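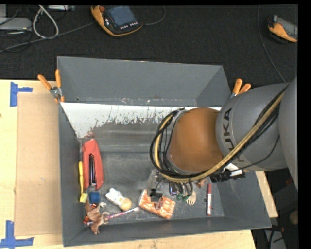 Magnus MacLeish writes that his storage tubs go cloudy and scratched within a year, and asks if they can be saved.

Scratches in plastic stay put, but most of the greyness is dirt sitting in them. Empty the tub and shake out the grit first - wiping it dry only adds more marks. Mix bicarbonate of soda with a little water to a thick paste, rub it on with a soft cloth and leave it for ten minutes. Rinse with warm water and stand the tub on its side to dry.

Scouring pads are best kept for metal pans. For sticky label marks use cooking oil, then washing-up liquid.

Line the bottom with an offcut of old carpet if you keep tools or screws in it.

142 shares | 7 comments
Print this tip | E-mail this tip

Related tips:
Getting the smell out of lunch boxes
Sorting odd screws
Stiff lids on paint tins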